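**Monbridge shelf-picking cell: progress report, second period**
October 31, 2019
Prepared by Norbert Tóth

To begin where the last report ended: the cell runs again. The arm had been parked since the cable failure, and the first part of this period went to getting it out of retirement. Libor Říha rerouted the wrist cable outside the elbow joint, put in two strain reliefs where the supplier's drawing shows none, and has since looked at the cable every morning with the expression of a man checking a mousetrap. It has held so far.

**Money**

We're inside the budget on parts and slightly over on hours. The overrun is all recalibration, and I'd rather explain it below than hide it in a table. The spare controller board you approved in April arrived, fit, and is sitting in a labeled drawer. The original board has behaved perfectly ever since.

**Gripper**

The old fingers had worn unevenly, and the left one closed a hair ahead of the right. On a rigid box you'd never know. On a bag of anything, the bag rotates, and the arm then places it with great confidence in the wrong spot. We swapped both fingers for the flat black pair from Trurkance and shimmed the left mount until they met together. The first shim was too thick. The second was cut from the packaging the first one came in, and worked until the proper stock was delivered.

Closing force is now set per item class instead of one value for everything. There are 4 classes. Foil packets get the lowest setting, for reasons anyone who has opened a packet of crushed crackers will appreciate.

**Camera calibration**

This is where the hours went. The wrist camera bracket has two screws, and both were backing out a little under vibration. Each time we calibrated, the numbers came out fine, and by the next day they had drifted. We blamed the software for 11 days. Libor's notes from that stretch are thorough and make painful reading, as most of them describe the careful tuning of something that wasn't broken.

Thread locker went on, the bracket was torqued, and the drift stopped. The calibration routine Staro wrote for us now runs at startup and refuses to let the arm move if the result has shifted too far from the stored one. It has refused once, correctly, after someone leaned on the wrist.

**Work area**

The display stand is clear acrylic, chosen by Nseir to match what their shops use. We asked for something opaque and were told, politely, no. The depth reading goes through the shelves and picks up the tabletop, so the software now takes shelf heights from a stored model of the stand and uses the camera only for the goods. It follows that the stand can't be nudged. We've marked its position on the table and written the steps for checking it into the startup sheet.

Glare is the other problem. Overhead light on a white table and shiny foil washes out part of the packet, and the detector sometimes decides it has found two smaller packets. Lowering the exposure helped. Diffusers for the lamps are on order.

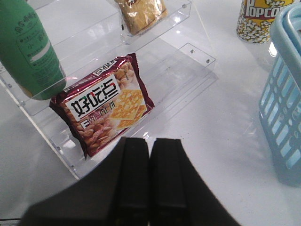 *Wrist camera view with the new fingers: red foil packet on the lower tier of the stand, blue basket at right.*

Packets lying upside down were a separate headache, and the detector now handles them at any rotation we've tried. Bottles that lean are still a problem. The arm approaches as if they were standing straight, then stops when the force limit trips – the right thing to do, but it won't fill a basket.

**Next period**

- Fit the lamp diffusers and redo the exposure settings
- Add a tilted approach for bottles
- Replace the wrist cable on a schedule, before it makes the decision for us
- Write up the shim procedure so that it doesn't live only in Libor's head
- Run the cell for 8 hours without anyone standing next to it

We have one request. The torque driver we used on the bracket is on loan from the workshop downstairs, and they've begun asking about it by name. A line for our own would be appreciated. The quote is in the parts folder.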